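Opening the old motor

In February I finally took the brushless motor apart. My friend Bogdan Kwiatkowski gave it to me, and he thinks it ran 3000 hours. I am not so sure.

I like the copper windings best. The plate with the small circuit board is also very nice, with its notched edge like a gear.

Round parts of the motor, on the cloth and then over the table:

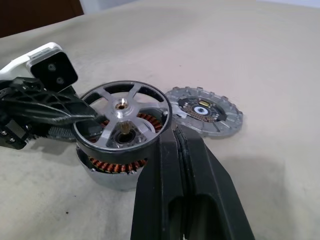
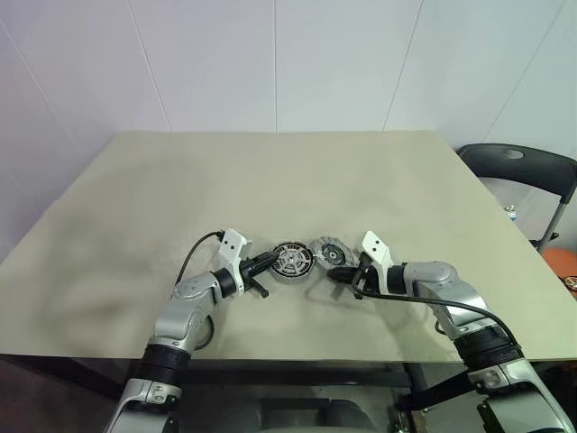 What I want to do next

I will order a new bearing from Lasent and clean the plate with a soft brush.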